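Getting a sourdough starter through a fortnight away?

Posted in Kitchen & Pantry
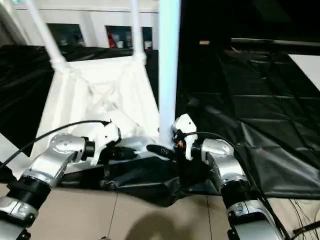 Hi all, long-time reader, first time asking anything. My starter is coming up to its second birthday and I've never left it alone for longer than a weekend. In December we're driving up to my sister's at Lowther for a fortnight and I've started fretting about it like it's a dog. (The dog, by the way, is sorted. Mum's having him.)

At home it lives on the bench in an old pickle jar and gets fed every morning after my cuppa, equal weights of flour and water, mostly plain white with a spoonful of rye when I've got some. Our kitchen gets properly hot in summer and by late arvo it has usually climbed to the top and started sliding back down again. I can't picture what two weeks of that would do to it with no feeding. My neighbour has offered to pop in, but she killed my basil last year and I still haven't quite forgiven her.

Do I put it in the fridge? Freeze it? Take it in the car with us? I did have a look through the old threads, but one had 3,481 replies and they were mostly people arguing about hydration, so I gave up somewhere on the second page and made toast.

Also, if the fridge is the go, do I feed it first or put it in hungry? And lid on tight or loose?

Huia Ashby

crustycol

Fridge. Two weeks is nothing, mine has done six and come back fine, a bit sulky for a couple of days.

What I do is feed it the night before we go but make it stiffer than usual, so more flour than water, till it's like a soft dough you could nearly knead. Stiff ones go slower. Leave it out for an hour or so to get moving, then into the back of the fridge where it's coldest. Lid on but not screwed down hard! I did up a jar tight once, years ago, and when I opened it the stuff went up the splashback and into the toaster. Never again.

When you get home there'll probably be a layer of greyish liquid on top and it'll smell like nail polish remover. Doesn't mean it's dead, it's just hungry. Pour the liquid off (or stir it in if you like things sour), take a spoonful from the middle and feed that in a clean jar. Two or three feeds on the bench and you should be baking. If you see pink or orange streaks or anything fuzzy, chuck the lot and start over, don't try to scrape round it.

I wouldn't take it in the car in December. We did that one year going up the coast, and with the heat and the bumps it got into the esky and all through the sandwiches. My husband still brings it up.

Statport_mum

just buy a new one when you get back?? the markets near us sell it in little tubs, or the dried sachets from the health food shop work ok. i know people get attached but it's flour and water. my daughter named ours and then forgot about it for a whole school term lol

jarsandjars

Agree with crustycol on the fridge, but I'd add a backup, which takes five minutes and means you can enjoy your holiday.

Smear a couple of spoonfuls of active starter very thinly over baking paper and leave it somewhere dry until it's brittle. It took a day at my place, longer when it's muggy. Snap it into flakes, put them in a jar in the cupboard and write the date on it. To bring it back, soak a spoonful of flakes in a bit of lukewarm water till they soften, stir in the same weight of flour and feed it daily until it's bubbling again. Allow most of a week. I've got flakes from two kitchens ago and they still woke up last winter.

I've frozen it as well and it was slower to recover than the dried stuff, so I don't bother now.

On feeding first or going in hungry, definitely feed first. And use a bigger jar than you think you need, because it'll keep rising for a while before the cold gets to it. I bake from 500 grams of flour at a time and only ever keep a small amount of starter, so there's plenty of headroom.

Go easy on the basil neighbour, too. You could always ask her to water the tomatoes.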